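Ronano Community Forum > Software > Perception and planning
Topic: Grasp planner keeps choosing the brick that's leaning on something

plaksonen_workshop
Hi all, long post, so grab a coffee. I've been working on the sorting demo (big toy bricks into teal bins, white speckled counter) and the perception side is finally behaving itself, more or less. It's the order of picking that's driving me up the wall. The planner scores every brick by mask confidence, takes the top one and off it goes, with no thought for what's next to it. Bricks on their sides with the studs facing out get lovely crisp masks, so they win, even when there's another brick tucked right in beside them.
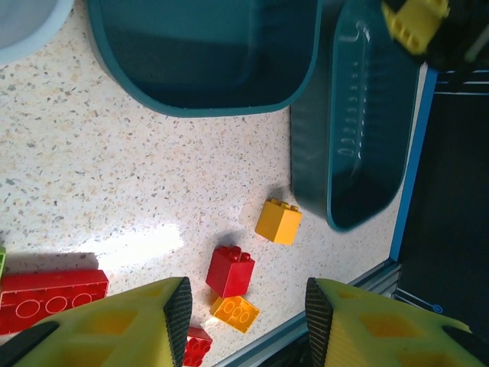
I've logged 1,233 grasp attempts since I moved to the Kunen planner, and 923 of them closed on the brick they were meant to. The rest are mostly a pad coming down on a neighbour. I'd love to hear how other folks weight clearance against confidence. My gut says a simple penalty term, but I'd rather ask before I spend my July on it!

Cheers,
Pirjo Laaksonen

sesbridge_dev
Hi Pirjo, nice write-up. We do it with a penalty at Sesbridge. Dilate the finger footprint in the image, count how many pixels land on other masks, and subtract that from the score. Start the weight at 2 and tune from there. Also check your glare handling, as a washed-out patch on a pale counter can chew a hole in a mask and you'd never see it in the confidence number.

tamarack
I'm going to disagree, kindly. A penalty only moves the trouble to the end of the run, when the crowded ones are all you've got left. Plan a nudge first, then grasp. The Karppinen push primitives are free and they drop into Kunen with one config line.

sesbridge_dev
Sure, but every nudge is a new look and a new plan, and on a small counter you'll end up pushing bricks off the side. I've picked up plenty from under the bench, thanks.

tamarack
Then put the counter edge in as a keep-out zone, mate. That's what it's for.

plaksonen_workshop
You're both very good to answer so quickly. I'll try the penalty tonight and nudging after that, and I'll report back on both. While I'm here, a second headache: moving the bins themselves. The wrist view gets so smeary while the arm is travelling that the rim fit jumps all over the place, and I can't tell if the pad is inside the wall or on top of it.

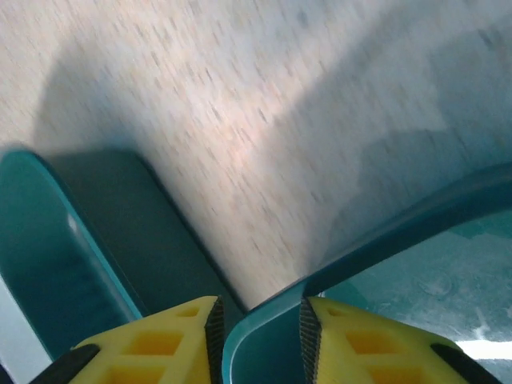 Wrist view, fingers open at the rim, with the floor behind streaked by motion blur.

tamarack
Don't fit on those at all. Gate the rim estimator on joint speed and hold the last good pose until the arm settles. I wait 30 ms after the velocity drops and then let it update again.

sesbridge_dev
Agreed with tamarack for once. I'd shorten the exposure too, if your lighting can take it.

plaksonen_workshop
Gating is in and building now. I'll post the config once I've tidied up my comments, some of them aren't fit for company.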